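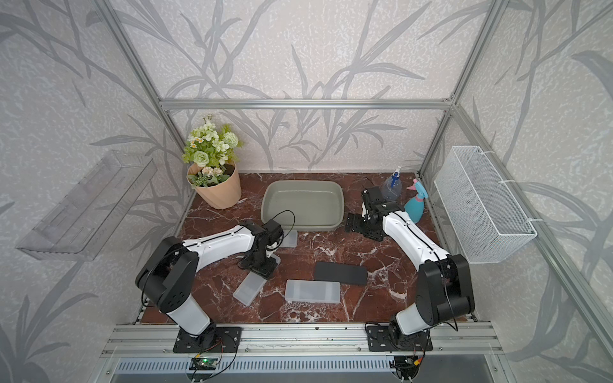
Fake flowers, a tray and two spray bottles

I gave up on keeping real flowers on the counter in August. The window at the Prulcombe place faces the wrong way for most of the day, and the last bunch I bought dropped its petals before the week was out. I had been changing the water and trimming the stems like you're supposed to. It didn't help.

So I bought a pot of artificial ones from Lanov, the home store out past the car wash. It has roses in pale green and cream, some little daisies, a round green pompom and a few leafy sprigs. The pot is peach plastic. There is something like soil in the top of it, and from across the room it looks fine. Up close you know what it is. I can live with that.

The pot stays toward the back left corner. I tried it in the middle for a while and kept reaching around it. It looks better against the wallpaper anyway. The paper is pale grey with big darker leaves and stems, sort of like bamboo, and a plain green plant disappears into it. The peach pot doesn't.

I looked at three other wallpapers before that one. Two were stripes, and I'm bad at getting stripes straight. The third was a Stostska pattern with birds that cost more than I wanted to pay for such a small run of wall. The leaf paper has a bit of texture, and that covers up some of the bumps in the plaster. Matching the pattern at the corners was slow. There is one join I still see every time I walk in.

The top is a brown marble pattern with white and dark veins. It was my one firm choice in the whole room. I had a solid white counter in the last place I lived and spent a lot of time wiping it. Brown hides coffee. It does not hide dust, especially in the late afternoon, so I still go over it with a cloth most days.

Cleaning artificial flowers

Artificial flowers get dusty faster than I expected. The daisies are the worst, with all those thin petals around the yellow centers. I take the pot outside and go over it with a soft paintbrush, top to bottom. After that I wipe the leaves with a damp cloth, one at a time. If the roses need more, I mist them lightly with plain water and let them air out in the shade. I wouldn't soak them. I did that with an older bunch and the color bled down the stems.

The pot itself gets a wipe with dish soap. The whole job takes 9 minutes if I don't stop to do anything else, and I do it every 5 weeks or so, when I remember.

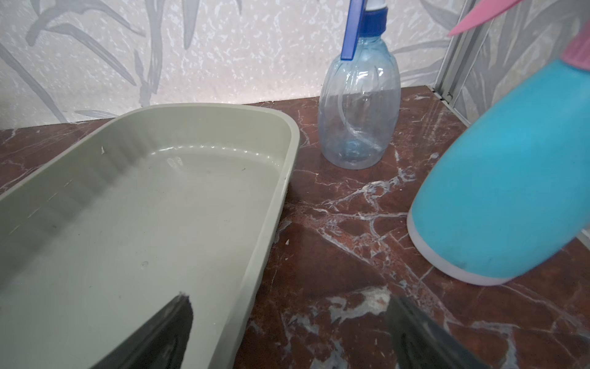 I used to buy a separate cleaner for everything. When I emptied the cabinet last spring there were seven bottles in it, most of them with an inch left in the bottom. I used those up and didn't replace them. Now I mix vinegar and water for the windows and keep plain water for the flowers. For both I like a clear spray bottle, like the one with the blue trigger next to the tray, so I can see how much is left without picking it up. The grooves around the lower half also give you something to hold on to. Vinegar stays off the counter. I use a drop of Adebisi dish soap in warm water there and rinse it after.

The tray is for carrying things. It's shallow plastic with a thick rounded rim, and it holds cloths, brushes and whatever else needs to go from one room to another. It has scuffs on the bottom by now and a small white nick on the inside wall. A deeper bin would hold more, but I'd fill it and then never empty it. With the tray I can see when it's time to put things away.

I still want a hook inside the cabinet door for the cloths. I bought one that sticks on, and it fell off overnight. The next one is going in with screws. I also need to go back and fix that wallpaper join, though I've been saying that for more than three months.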